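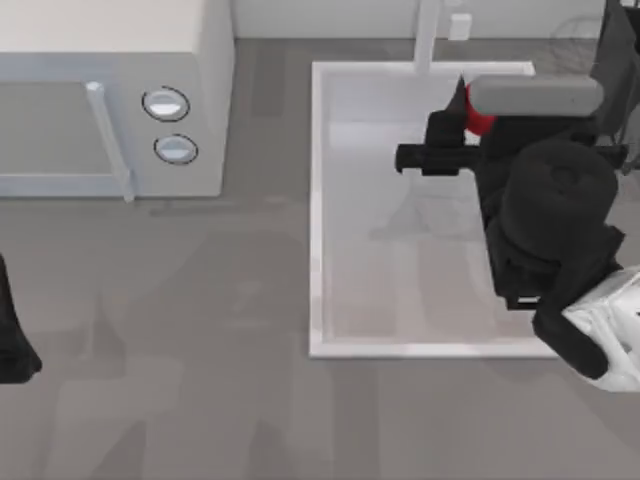
Teditz, im Juli

Kapitel 6
Greifer vergleichen: Was eine Erfolgsquote aussagt und was nicht

Wer zum ersten Mal zwei Greifer gegeneinander antreten lässt, hat am Abend meist eine Zahl und am nächsten Morgen eine Meinung. Beides kommt zu früh. In diesem Kapitel geht es um die Frage, unter welchen Bedingungen ein solcher Vergleich überhaupt etwas taugt, und wir werden dabei mehr verwerfen als behalten.

Die Küche ist als Prüfumgebung beliebt geworden. Mikrowelle, Spüle, Arbeitsplatte, ein roter Gegenstand im Greifer über dem Becken: Solche Aufbauten lassen sich im Simulator beliebig oft zurücksetzen, und es geht nichts zu Bruch. Der schwarze Parallelgreifer mit seinen zwei kantigen Fingern gehört zu den Bauformen, die sich einfach modellieren lassen. Genau das sollte misstrauisch machen. Eine Bauform, die der Simulator gut beherrscht, schneidet im Simulator gern gut ab.

6.1 Ein Vergleich, der keiner war

Farzad Hassanpour und Tiina Harju haben für den Kurs, aus dem dieses Buch entstanden ist, zwei Greifer auf derselben virtuellen Arbeitsplatte erprobt. Der Parallelgreifer Trelano und der dreifingrige Fatel sollten jeweils einen Becher aufnehmen und über der Spüle halten. Für jeden Greifer waren 100 Versuche vorgesehen. Beim Fatel brach die Reihe nach 43 Versuchen ab, weil der Regler bei Kontakt mit dem Beckenrand zu schwingen begann. Im Bericht standen trotzdem zwei Prozentwerte nebeneinander, auf eine Nachkommastelle genau.

Was wurde da verglichen? Der Regler war auf den Trelano abgestimmt und für den Fatel unverändert übernommen worden. Der Reibwert zwischen Finger und Becher stammte aus einer Voreinstellung, deren Herkunft niemand im Kurs belegen konnte. Die Startposition des Bechers streute in der ersten Reihe, in der zweiten lag sie fest. Schon einer dieser Punkte hätte gereicht, um das Ergebnis unbrauchbar zu machen.

Kourosh Asadi wiederholte die Reihe später mit 277 Versuchen je Greifer, bei gleicher Streuung und neu abgestimmtem Regler. Der Abstand zwischen den beiden schrumpfte so weit, dass er innerhalb der Schwankung einzelner Durchläufe lag. Die Herstellerunterlagen beider Produkte werben bis heute mit deutlichen Vorteilen gegenüber dem jeweils anderen.

6.2 Was als Erfolg zählt

Ein Becher, der in einem bestimmten Augenblick zwischen den Fingern klemmt, ist noch kein gelungener Griff. Man muss festlegen, wie lange er gehalten werden soll, wie weit er dabei verrutschen darf und ob eine Berührung mit dem Wasserhahn als Fehler gilt. Diese Festlegungen gehören vor den ersten Versuch. Wer sie nachträglich trifft, findet fast immer eine, unter der der eigene Favorit gewinnt.

Auch die Kameraposition zählt dazu. Bei einem Blick von schräg oben verdecken Greifer und Arm leicht einen Teil des Objekts. Beurteilt man den Griff anhand solcher Bilder, so beurteilt man zum Teil die Verdeckung mit. Im Simulator lässt sich die Lage des Objekts direkt auslesen, und es gibt keinen guten Grund, darauf zu verzichten.

Legen Sie für die folgenden Abschnitte ein Versuchsprotokoll an. Notiert werden Reglerparameter, Reibwerte, Startverteilung, Abbruchgründe und die Erfolgsdefinition im Wortlaut. Abgebrochene Versuche bleiben in der Zählung. Abschnitt 6.3 beginnt mit der Wahl der Startverteilung.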